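Sports Media Writing, week 4
Handout: the short match report and the highlights blurb

Read before Friday. Bring a draft of your own, one side max.

Two formats this week. Blurb = one or two sentences under a video. Report = 300 words, filed at the whistle. Different jobs, people mix them up every year.

Blurb first. Who played, where, why click. Don't give away the score unless the desk says so (Studgate site hides scores till noon next day, Lunditz Town puts them in the title. Ask.) Present tense is fine. No "bitesize" please, every club uses it.

Weak: "Watch the best of the action from Saturday's game."
Better: "Bunik lead twice at Studgate and still need a save in stoppage time." 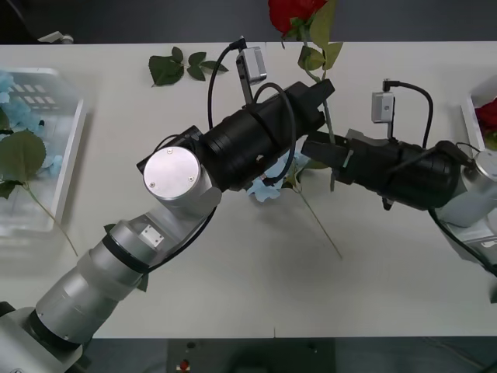

The second one has a venue, a shape and a reason to watch. Took the writer a minute, maybe less. Note there's no adjective in it.

Now the report. Order:
Result and what it means in the table
The goal or moment that decided it
Rest of the goals, in order, short
One quote if you have one
Attendance, next fixture

Attendance goes in as given. 1338, not "a bumper crowd". If the club hasnt released it leave a gap and mark it, the desk fills it in.

Running copy: you write most of it before the end. First 200 words or so go down during the game, top gets written last. Late goal = rewrite the top only, don't touch the rest unless its now wrong. Check the rest for "winner" and "equalizer", those go wrong fastest.

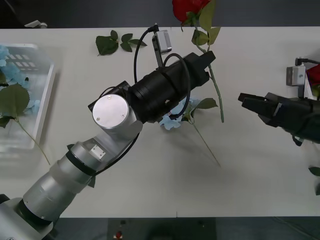
Describing a move is where most drafts fell apart last week. Too many touches. Pick the start, the ball that opened it up, and the finish. Practice on anything with two sides to it. Two robot arms over a white table, say: big silver and black one comes in from the lower left, black gripper comes in from the right. Start there, sides and directions, reader can already place both. Same with a winger and a full back. Then the pass, then the shot, stop.

Names. Hrubý has an accent on the y, keep it, check it survives the upload. Full name first mention for players, surname after. Club nicknames once per report at most, and never in the first line becuase search won't find it.

Common losses of marks:
score missing from the first paragraph of a report
scorer named but no minute
"the visitors" when both teams travelled (neutral ground)
quote that only says they're pleased

Homework: one blurb, one report, same match. Any level, any sport with a final score. Hand both in together, report on top.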